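Plostellow Kitchen Project - Final Report, Section 4: What Went Wrong

Group 3. Written up by Gerasimos Papadakis, with notes from the rest of the group pasted in where it fit.

4.1 Short version

Arm policy was supposed to take food out of the toaster oven and put it on the plate. Mostly worked in March. In April we switched to the new controller settings and it started hitting the oven door. Took us way too long to find out why. Cause was a collision check that we had turned off ourselves.

4.2 Setup

Everything in simulation, no hardware. Scene is the Kikau kitchen the course gave us, red cabinets, marble counter, toaster oven against the backsplash. Oven door starts open in this task so the arm does not have to pull it down. Physics and contact logging from the Hnatiuk package. Control loop is ours, trained on the Lurberg demos.

We ran 847 episodes with the new settings. 803 finished without the door fault. 44 did not. That sounds ok until you look at the forces, see 4.4.

4.3 The fault

Same pattern nearly every time. Arm comes up from the front, wrist tilts, gripper goes in low on the control panel side. Then on the way back out the forearm link drops before the gripper is clear and presses down on the open door. The door hinge in the sim is stiff but it gives a little, then it pushes back, and the controller reads that as "I am not where I should be" and pushes harder. So it fights itself. In the worst ones the food got thrown off the rack and the episode timed out.

First we blamed the grasp. Spent most of a week on finger friction, which changed nothing. Then blamed the camera pose, also nothing. I still think the camera was a bit off but that is a seperate issue.
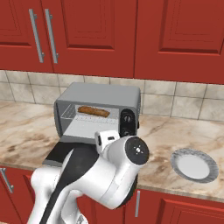
Why did the safety stop not trigger in the runs where the arm pushed on the door?

The stop only watched contacts on the fingers and the wrist. Forearm contacts were logged but never sent to the stop, and the door was on the ignore list from an older test where the robot had to open it.

4.4 Forces

Stop limit was set at 54 N. Peak on the forearm in the worst episode was 700 N, which on a real arm would mean a broken door at the least and maybe a hurt person if someone was reaching in. We did not look at the forearm log until the second to last week. Should have plotted it on day one, it was sitting in the output folder the whole time.

4.5 Fix

- Took the door off the ignore list
- All links now go to the stop, fingers have their own higher limit so grasping still works
- Added a waypoint straight back from the rack before the arm is allowed to drop
- Slower exit, costs a few seconds per episode

Reran the 44 bad seeds with the fix. No forearm contact on the door in any of them. Two still failed because the gripper missed the food, and we left those alone, out of time. We did not rerun the full set so we cant say if the slower exit broke something else.

4.6 Things to hand over

The ignore list lives in the task config and not in the controller config. Check both before you change anything. Old version is kept in the repo under the April tag, dont train from it. Also the success flag only looks at where the food ends up at the end, so an episode can slam the door and still count as a pass. Some of the 803 may have smaller hits in them below the level we flagged. Next group should add max contact force to the results table.

Plots for 4.4 are in Appendix B, axis label on the second one is wrong, should be newtons.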